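# 教机器人叠衣服，为什么要守那么多规矩？ 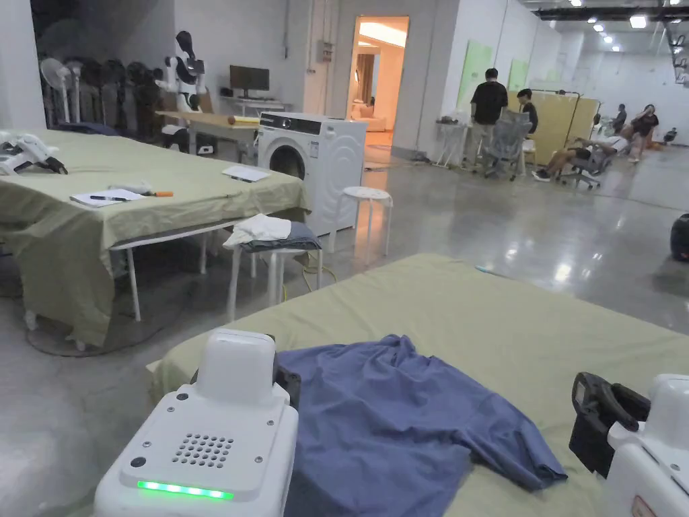 **Nemovell 机器人工作室 · 少年读物小组**

小朋友，你叠过衣服吗？我猜你叠过，也许叠得四四方方，也许叠成了一个小包子，塞进抽屉就算完事（我小时候就是后一种，而且当了好多年）。叠衣服这件事对人来说稀松平常，对机器人来说可难得很呢！一只杯子放在桌上，今天是这个样子，明天还是这个样子；一件衬衫就不一样了，随手一放，袖子可能朝右，可能压在肚子底下，领口也不知道跑到哪儿去了，每一次都是新的模样。就说桌上那件蓝紫色的衬衫吧，皱巴巴的，下摆堆成一团，要是让你闭着眼睛去找它的两个肩膀，你恐怕也得摸上好一会儿。

衬衫两边那两个白色的家伙叫“手持夹爪”。夹爪就是机器人的手，只不过这一种是给人握着用的。人握住把手，用它去夹、去提、去对折，机器人以后就可以从这些动作的记录里学习。我们把这样的记录叫“示范”，跟体育老师先做一遍广播操给你看，是一个道理。

今天这一篇呢，我不打算讲衣服怎么叠，我想跟你好好聊聊规矩。我知道，一听到“规矩”两个字，有的小朋友已经想去倒杯水喝了。先别走，喝完水也请回来，因为机器人的规矩里藏着不少有意思的事情。

## 规矩和标准，差在哪里

我们先把两个词分清楚。

“规矩”，是一群人在一起干活时说好要怎么做。你们班里一定也有，比如剪刀递给别人的时候，要把手柄那一头朝着对方。

“标准”呢，也是大家说好的事情，不过说好的人更多，写得也更细，常常连尺寸、颜色、要测几遍都写下来。你想想家里的灯泡，坏了一个，去店里买个新的，一拧就能拧进去，这多亏了灯泡口的大小有标准。要是每家工厂都按自己的心情来做，那买灯泡的人可就要抱着灯座去逛街了。

机器人也有标准。有的标准讲机器人跟人待在一起时该走多慢、碰到人时力气不能超过多少；有的讲急停按钮该装在哪儿；还有的讲说明书里必须写清楚哪些事。这些标准厚厚一摞，大人读起来也要打哈欠。所以每个工作室除了照着标准办事，还会自己再写几条短短的规矩，贴在容易看见的地方，让每个人都记得住。

下面就是我们工作室的规矩。写它们的人叫莱赫·索布恰克（Lech Sobczak），他写的第一稿有四页纸，后来大家求他写短一点，他很不情愿地改成了一页。

## 第一条：动手之前，先看地上

你大概以为第一条会讲机器人，结果它讲的是地板。

做示范的时候，人的眼睛一直盯着桌上的衣服，脚却要来回挪动。这时候地上要是有一根电线，就得格外小心了。图里白凳子下面的地板上，就弯弯曲曲地躺着一根黄色的电缆，颜色挺鲜艳，低头就能看到。可是专心做事的人偏偏不低头，你说怎么办？

我们的办法是这样的：开始之前，绕着桌子慢慢走一圈，一边走一边看脚下。电线能靠墙就靠墙，能从桌子后面绕就从桌子后面绕，实在要从走路的地方穿过去，就用盖线板盖好，再告诉同组的人一声。圆圆的、会滚的东西要放到走道外面。带轮子的椅子不用了，也推到一边。

你在家里也可以试试这一条。写作业之前绕着书桌走一圈，说不定能找到上星期不见的那块橡皮。

## 第二条：桌上只放这一次要用的东西

叠衣服就放衣服，叠毛巾就放毛巾。水杯不上桌，零食更不上桌（这一句是专门写给大人看的，他们比小朋友还爱吃饼干）。

纸、笔和小工具放哪儿呢？放到旁边另一张桌子上去。夹着纸的板子、横着放的笔、带橙色手柄的小工具，都可以待在那边，伸手够得着，又不会跟衣服混在一块儿。

为什么要这么讲究呢？机器人学东西非常“老实”。假如示范的时候，衬衫旁边总有一只红杯子，机器人就有可能以为，有红杯子才可以叠衣服，没有红杯子就得愣在那里。你听了可能想笑，可这种事真的会发生，研究机器人的大人们为它挠过好多次头。

不过也别走到另一头去。要是桌布永远是同一种绿色，衣服永远是同一件，机器人换个地方又不认识了。所以规矩里还有半句：桌面要干净，可是衣服、桌布和摆放的样子要常常换一换。

## 第三条：夹爪是工具，不可以拿来闹着玩

手持夹爪看起来圆头圆脑的，还挺可爱，可它前面有会开会合的部分，夹到手指头会疼。规矩写得很清楚：

- 手指不伸进夹爪的开口里。
- 不用夹爪去夹别人的头发、耳朵和衣角，开玩笑也不行。
- 递给别人的时候，先放到桌上，让对方自己拿起来。
- 长头发扎好，宽袖子挽起来。

还有一件事，是关于小灯的。很多机器上都有小灯，有的绿，有的蓝，有的会一闪一闪。你也许会想，绿灯嘛，当然就是“可以走”啦！过马路的时候是这样，看机器的时候可不能这样猜。同样是绿灯，这台机器的意思可能是“电充满了”，那台机器的意思可能是“正在记录”，到底是什么意思，要去查那台机器自己的说明书。我们把说明书里讲灯的那一页复印下来，挂在门背后，新来的人第一天就要读一遍。

## 第四条：会走路的大机器人，要有大人看着

有的机器人个子高，有头，有胳膊，站在那里像个人，我们管它叫“人形机器人”。图里靠墙的地方就站着一台，白色和黑色的身体，头是深色的。

看到它，你一定很想跑过去跟它握手，我第一次也这样想！可是请先站住，听我说完三件事。

第一件，机器人站着不动，跟机器人关掉了，是两回事。它可能在等命令呢。要知道它到底是什么状态，得去问负责它的大人，光看外表看不出来。

第二件，大机器人要动之前，负责的人必须大声说：“我要启动了！”等周围的人都回答“听到”，才能按下去。有一个人没回答，就再说一遍。有时候要说上好几遍，因为总有人戴着耳机。

第三件，急停按钮一定要在伸手就能碰到的地方。急停按钮通常是一个大大的红色蘑菇头，一拍下去，机器就停了。谁都可以拍，小朋友可以，来参观的爷爷奶奶也可以。你要是觉得不对劲，就拍，拍错了也没有人会怪你。

基里娅基·迪米特里乌（Kyriaki Dimitriou）负责教新人用急停按钮，她每次都让新人在机器好端端的时候先拍上几下。真到着急的时候再去找按钮，手会发抖，练过的人就稳当得多。

## 第五条：做坏了也要说真话

这一条我最喜欢，所以我要多讲几句，你可别嫌我啰嗦。

假设你正在做示范，衬衫叠到一半，袖子滑出来了，最后叠成了一个歪歪扭扭的包子。这一次的记录该怎么办呢？悄悄删掉？还是写上“成功”，反正没人看见？

我们的规矩是：留着，写上“没叠好”，再写一句为什么。比如“左边袖子滑了”，又比如“衣服提得太高，下摆翻过去了”。

去年十一月，我们整理一批叫 Jolloreck 的练习记录，里面有3000次示范，每一次都带着一张小标签。拉多斯瓦夫·克拉耶夫斯卡（Radosław Krajewska）负责检查，他看到第1639次的时候停了下来，标签上写着“成功”，可衬衫的一只袖子明明耷拉在外面呢。他去问做示范的人，那人想了想说，当时快要下班了，顺手就点了“成功”。

后来怎么样了？标签改过来了，那个人也没有挨骂，大家还一起吃了饺子。只是从那以后，标签要由另一个人再看一遍才能交上去。

你可能会问，一个标签写错了，有那么要紧吗？机器人可分不清哪张标签是顺手点的。你告诉它这样叫“好”，它就认认真真地照着学，一个错标签也许没关系，错的多了，它就会很自信地把每件衬衫都叠成包子。

## 第六条：旁边的人也要照顾到

做示范的时候，记录动作的机器上常常有摄像头。摄像头朝着桌子，可是它看到的往往不止桌子，还有走过去的人、坐在椅子上休息的人、站着聊天的人。一间大屋子里，大家各忙各的，谁都有可能被拍进去。

所以开始之前，要先让屋里的人知道：“现在要记录啦。”愿意的留下，不愿意的可以换个地方坐。有客人来，要在门口就告诉他。要是有人事后说“我不想在里面”，那就把有他的那一段找出来，该遮的遮，该删的删，不能嫌麻烦。

桌上的纸也一样。上面要是写着名字、电话或者家里的地址，记录之前请翻过来，或者干脆收进抽屉。

你看，这条规矩在学校里也用得上：给同学拍照之前，先问一声“可以吗”。他说不可以，那就不拍。

## 第七条：累了就停

叠衣服看起来轻松，可是手里举着两个夹爪，一件接一件地叠，胳膊很快就酸了。胳膊一酸，动作就会变得急急忙忙，机器人学到的也就成了急急忙忙的动作。

我们规定，做完一轮就休息10分钟，喝水、伸懒腰、看看窗外，随你喜欢。坐在椅子上把腿伸直，什么也不干，也是好好休息的一种。费利齐娅·赫米耶莱夫斯卡（Felicja Chmielewska）会在白板上画一个小太阳，画了太阳就表示“现在是休息时间，请不要催人”。有一回她忘了擦，那个太阳在白板上挂了整整一个下午，大家都假装没看见。

休息回来，别急着拿夹爪，先回到第一条，再看一眼地上。

## 第八条：收工要收得像样

叠好的衣服放在凳子上或者筐子里，不要堆到机器上面。夹爪放回架子，该充电的插上电。没有叠完的那一件也要叠完，或者抖开来挂好，明天早上来的人看见一桌子乱糟糟的衣服，心情会不好的。

最后离开的人看一看急停按钮，看一看电源，再关灯。关灯之前喊一声“还有人吗”，这句也写在规矩里，原因我就不细说了，总之有位同事那天在隔壁房间的沙发上睡得很香。

## 规矩可以改吗？

当然可以呀！而且应该常常改。

规矩是人写的，人会漏掉事情。第五条里那个“请另一个人再看一遍”，原来就没有。我们每隔3个月把规矩拿出来，一条一条大声念，念到谁觉得别扭，谁就举手。有的条子念着念着就删掉了，比如从前有一条“机器人旁边不许唱歌”，谁也想不起来当初是为什么写的，现在可以唱了。

不过改规矩也有改规矩的规矩。不能因为今天赶时间，就在今天自己偷偷改掉；想改的人要把理由写下来，大家都看过，才换成新的那一页。跟安全有关的几条，像急停按钮和大声说“我要启动了”，只能改得更仔细，不能改得更马虎。标准里已经写明的事，我们自己也不能说不要就不要。

## 在家里试一试

你不需要真的夹爪，也能当一回“示范老师”。请准备一件旧T恤，两个做饭用的长夹子（问过大人再拿，要头上圆圆的那种），再找一个家人来当“机器人”。

1. 先绕着桌子走一圈，看看地上。
2. 把T恤随便一丢，让它皱成一团。
3. 你用两个夹子把它叠好，“机器人”在旁边只看不说话。
4. 换过来，让“机器人”照着你的样子叠。
5. 两个人各写一张标签：叠好了，还是没叠好？为什么？
6. 把两张标签放在一起比一比。

要是两张标签写得不一样，那就更好玩了，你们得坐下来商量，到底什么才叫“叠好了”。边对齐才算吗？袖子露出来一点点行不行？商量完了，把结果写在纸上，贴到衣柜门里面。

你们家的第一份叠衣服标准，就这样写出来啦。

## 几个词，帮你记一记

**夹爪**：机器人用来拿东西的“手”，有的装在机械臂上，有的可以让人握着用。

**示范**：人先做一遍并且记录下来，给机器人学。

**标签**：贴在每次记录上的一句话，写明做得怎么样。

**急停按钮**：一拍就能让机器停下来的按钮。

**标准**：很多人一起说好、写得很细的做法。

家里的标准写好以后，欢迎请大人帮忙寄一份给我们，画在纸背面的也收。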